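Gripper trials, bench two — photo page

Pictures from the May round. We had four grippers on loan or bought in and two weeks to pick one for the PC strip-and-refit cell. Captions written quickly between runs so forgive the spelling. Full numbers go in the write up, these are just the bits people kept asking about.

What we tried: the Sasteo two-finger (short stroke), the Cladusia wide two-finger, the Bulline soft pads fitted to the Sasteo body, and the little Zakharchenko parallel one that everybody had written off before it was out of the box. Same arm, same controller, same pick list for each. 776 picks logged in total, not counting the first morning when the force limit was set wrong and we binned the lot.

The pick list

Memory sticks, drive rails, expansion cards, cable plugs, small parts out of a tray. Tray parts are easiest as they always sit the same way up. Cables are worst. No surprise there.

Sasteo two-finger

Quick and very repeatable. Closes with a bit of a snap at default speed, turned it down after it marked a card edge. 187 picks. Good on anything flat sided, poor on the round plugs, they roll out as it lifts. Mounting plate fitted first time, which I can't say for the others.

Cable runs down from overhead on a loop. Too short at first and it pulled on the wrist at full reach. Longer one fitted by the afternoon.

Cladusia wide

Lovely thing on a big open bench, wrong thing here. Fingers too fat to get down beside the memory slots without leaning on something. We only did 126 picks with it and stopped. Would have it back for palletising tomorrow.

Software is the nicest of the lot tho. Force readout live on screen, and you can save a grip as a preset and call it by name.

Bulline pads

Stick-on job, takes ten minutes, smells of glue for a day. Grip on plastic rails went right up. Downside is they squash, so your height offset is off by a hair and it isn't the same hair every time. Fine for picking up. Less fine for pushing a part home in a slot.

One pad came away in the second week. Stuck it back on, carried on, has held since.

Zakharchenko parallel

The surprise. Slim fingers, slow, ugly plug on the back that only goes in one way and you will try the other way first. But it goes into tight places and doesn't knock things on the way out. Missed 16 picks over the whole trial and most of those were cable plugs, which all of them missed.

Two arms or one

We ran some of this with two arms and some with one. With two you have to think hard about who is where when. The controller has a shared zone setting, and if you make the zone too big one arm just sits there waiting its turn all day. Make it too small and you get a stop every few cycles. We ended up with a zone over the case only, tray side left free, and that's been alright.

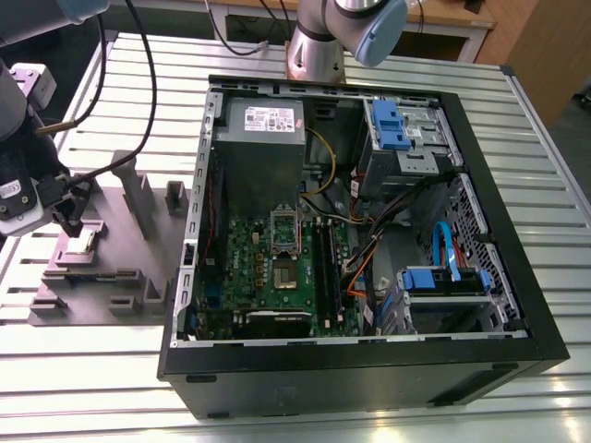 Order of work matters more than the zone size, mind. Small parts at the tray first, anything inside the case after, and send the arm home by the high route so it isn't dragging its cable over the job. We had a loop catch on a case edge one evening and lost an hour re-teaching points.

Cameras

Fixed camera over the bench beat the wrist one for finding the case. Wrist one beat the fixed one for finding the slot. So we'll be keeping both, sorry to whoever pays for the second lens. Shiny metal still throws the fixed camera off when the overhead lights are on full. Half lights and a bit of card taped over the worst lamp sorted it, for now.

Controller notes

Set the payload again every time you swap grippers. We forgot twice. Arm drifts a few mil low and you spend ages blaming the camera. Also save the program before updating the firmware, and not to the controller itself.

Where we've got to

Zakharchenko for inside the case, Sasteo at the tray if the budget stretches to both. Bulline pads in the drawer for rails. Cladusia unit goes back at the end of the month in its original box, which is under the stairs.

More pictures when the second set of fingers arrives. Cable plugs get their own page, they've earnt it.

Recent on this site

Force limits, and how we got them wrong
Teaching points without losing your temper
Wrist camera or fixed camera, first go
Bench one: suction cups compared
Cable loops and where to hang them

Contact the workshop | Copyright, all pictures our own | Back to top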